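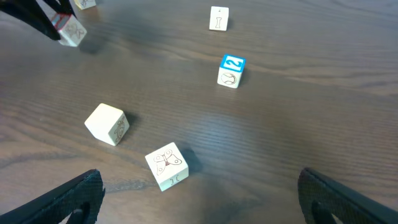 Hello everyone,

Sorry for the slow reply, I wanted to get through the rest of the block runs before writing anything down. We now have 196 usable ones, all saved in the shared folder under Merine. I threw out 17, mostly where I changed my mind halfway and went for a different block, and I would sooner lose those than teach the thing to dither like me!

Efe Nnaji wrote:
> Lovely to see the blocks going so well. Two things from me.
> Are you starting every run from the same layout? And do we
> want the letters and numbers facing up each time, or is it
> fine to let them fall as they like? I'd hate for it to learn
> that a block only counts as a block if it has a red letter on it.

Good questions both, Efe, and the second one kept me thinking all through my tea. I muddle the blocks between runs by simply pushing them about with my hand, so no layout is kept on purpose. As for the faces, I let them land however they land.

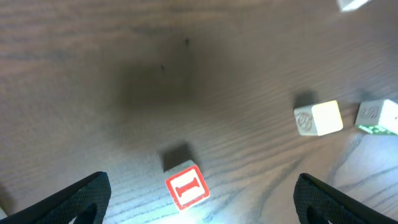

What I have been strict about is starting each run with the fingers wide open, and coming down slowly enough that the wrist view gets a proper look before they close. My early runs were far too quick (old habits from the Korau arm, which never minded), and I did three of them over again.

The shine on the table still bothers me a bit. I know some of you would like a cloth put down, but I'd be inclined to leave the bare wood in and add a separate cloth set afterwards, so we can compare the two. If anyone feels strongly, do shout before I start on that.

Would somebody have time to look over my labels? Another pair of eyes would be very welcome, and I promise not to be offended.

Warmest wishes to all, and thank you again for being so patient with me

This site uses cookies to remember your list settings. Accept | Manage choices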